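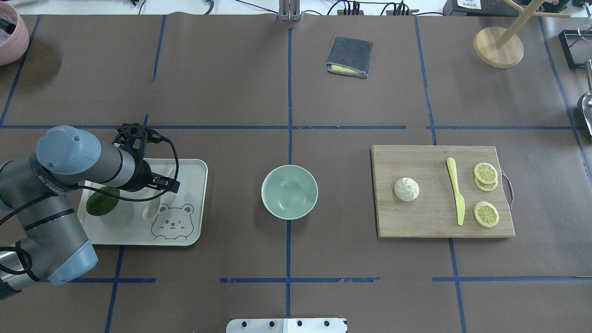 Moving a Flerklow save to another computer

Flerklow keeps its saves on the local drive and has no cloud sync. The steps apply to the Windows version, build 743 or later. Older builds use a different save format and must be updated first.

Before you start

Close the game fully on both machines. The launcher stays open in the system tray after you quit, so right-click its icon and choose Exit. Install the game on the new computer and run it once as far as the title screen. This creates the folders.

Copying the files

1. On the old computer, open Documents, then Flerklow, then Saves.
2. Each world has its own folder, named after the world. Copy the whole folder, including the file called index.
3. Paste it into the same place on the new computer.
4. Start the game and choose Load World.

A world with 100 in-game days fits easily on a small USB stick. The game lists no more than 20 worlds. If yours is missing, move a few of the others out of the Saves folder and restart.

If the world will not load

"Index mismatch" means that the index file was left behind or belongs to another world. Copy it again from the old machine. Mods must also match, including their version numbers. Key bindings are stored separately and have to be set again by hand.

Dilruba Khondokar
Last updated 16 July 2020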